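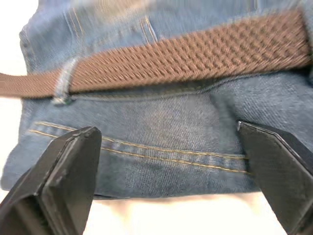
Learning to thread a belt, one loop at a time

I have been saving this one up for a while. Anyone who has followed my posts on folding (the towels, then the shirts, then the tea towels I'd rather forget) knows I think clothes are the best problem in robotics, and belts are the best problem in clothes. A belt has to go through small loops that move when you touch them. It is stiff in one direction and floppy in the other. And the denim underneath shifts every time you pull. I love it!

Our setup is two arms facing a table, a camera looking down from above and another at the wrist. We collect everything by teleoperation: a person drives both arms through the task and we train on the recordings. The method we've been trying is one Thabiso Motaung named Pluven, after nothing at all as far as I can tell, and the idea is simple enough to explain over breakfast.

Most of our earlier policies watched the past couple of images and predicted a short chunk of motion for both arms together. That works nicely for a towel. With a belt it falls into a particular kind of mess, where one hand lets go while the other hasn't got hold yet, and the tail slides back out of the loop. You can watch it happen over and over and it hurts every time.

Pluven splits the prediction in two. The first part decides which hand is "holding" and which is "travelling", and the second part predicts the motion given that decision. The roles can swap only when the wrist camera agrees that the travelling hand has something between its fingers. We learn that check from the same demonstrations, with labels Mohammed-Awal Ayaaba wrote a very patient little script to pull out of the gripper signals. So there is no extra hand labelling, apart from a small set we used to see whether his script was telling the truth. (Mostly it was.)

We trained on 1235 demonstrations in total, a mix of long jeans and shorts, with the belts going in and coming out. I wanted both directions in there from the beginning. Taking a belt out is much easier to demonstrate, and I had a hunch the model would pick up useful things about how a loop behaves even from the easy direction.

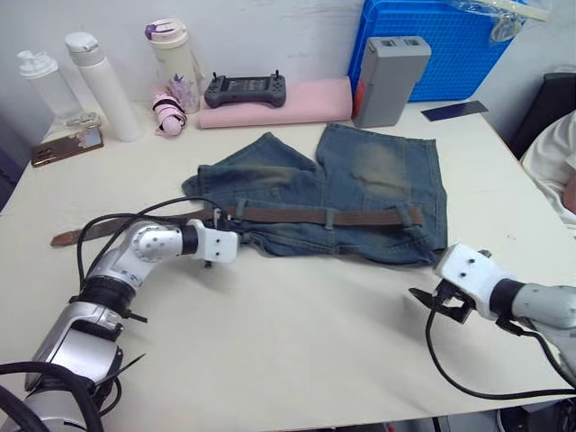 What happened when we ran it

Each policy got 100 tries, on clothes it had seen, with the garment laid down a bit differently every time. The old policy, which we call Brunell, got the belt through a chosen loop in 41 of them. Pluven got 68. I stared at the spreadsheet for a good long while, then made Thabiso run the last batch again in case I'd mixed up the folders. I hadn't!

Where it really shines is the handover. Brunell's favourite mistake, the double let-go, almost disappeared. You can see the new policy wait, too. The travelling hand closes, there's a tiny pause, and only then does the holding hand open. It looks careful in a way I found quite moving, although I'm aware I am talking about a threshold on a number.

Now the less cheerful part. The full task, from bare waistband to belt all the way round, is still rough. We tried it 10 times on a pair of shorts and it finished 2. The usual trouble is the long tail. Once a good length of belt is through, the loose end curls off to one side, and the arm on that side either can't reach it or grabs it halfway along, which puts a twist in it that never comes out. People fix this without thinking by running the belt through their fingers until they find the end. Our arms have no such habit yet.
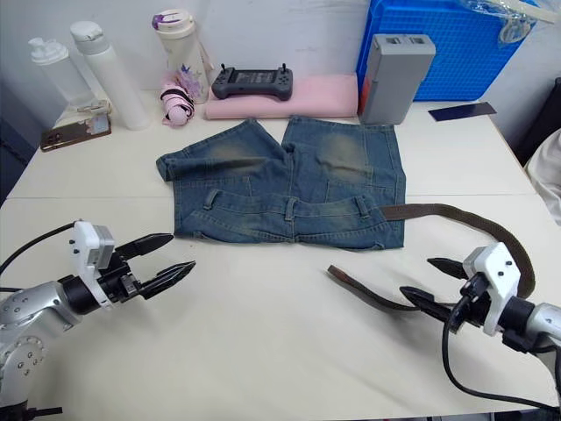 I did try adding a "find the end" step by hand, where the arm pinches the belt lightly and slides outward until the fingers close on nothing. It worked beautifully on a smooth belt and terribly on a woven one, where the weave catches. Mohammed-Awal thinks we should just demonstrate the sliding properly and let the model sort it out. He's probably right, and it would save me from writing any more special cases, so that's the plan for October.

The other thing I want to test is whether the role split helps with anything that isn't a belt. Drawstrings are the obvious next step. Shoelaces too, though Thabiso goes quiet when I bring up shoelaces. There's a group at Witby doing something similar with cables, with a fixed order for the hands where ours is learned, and I'd love to compare the two on the same job – cables don't crumple, so I suspect their version would do better there and ours would do better on cloth. That's a guess and I'd be happy to be wrong.

A couple of people asked after my last post whether the wrist camera is worth the bother. For this, yes. We switched it off as a check and the score fell to around 50, and most of what was lost was the handover. The picture smears when the arm moves quickly, but at the moment of the grasp the arm is nearly still and that's when you need it.

I'm going to write up the labelling script separately, as it has turned out handy for other things, including an old set of sock recordings we'd more or less given up on. If you're working on loops or laces or anything else that gets threaded, please leave a comment, especially if you've found a good way to deal with the tail.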